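Polleck Molded Mounting Bracket, Two-Screw, Pale Blue

Item 385-2
Manufacturer: Polleck
Finish: pale blue, light gloss
Sold: each

The Polleck molded bracket is a rigid plastic part for mounting light panels and covers to a flat backing. Tab and panel are supplied as an assembly with the screws already seated. Use it as a direct replacement for the Dreltenus 73 bracket; the hole spacing is the same.

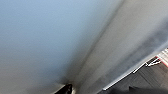

Rated static load is 70 N, applied straight down with both screws tight. Side loading is not rated. Do not use the bracket as a pull handle or as a stop for moving parts.

Screws sit in recessed round bosses, which keep the heads clear of anything sliding past the face. Tighten by hand with a driver that fits the recess. Power drivers will strip the plastic and void the warranty.

Molded surfaces may show light specks and small changes in shade. These come from the molding process and do not affect strength.
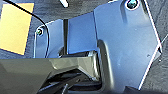
Installation depth is measured from the back of the large panel to the mounting surface. Allow extra clearance on fabric or carpeted backings, where the pile compresses unevenly under the screws. Bireck backing plates are recommended for soft surfaces and are ordered separately.

Clean with a damp cloth and mild soap. Keep away from acetone and other solvents.

Compatible with: Polleck flat panels, Xie slim covers (adapter required)
Not compatible with: Dreltenus curved covers
Package contents: bracket assembly with screws, instruction sheet
Availability: in stock; larger orders ship in June
Page updated Monday, May 7, 2018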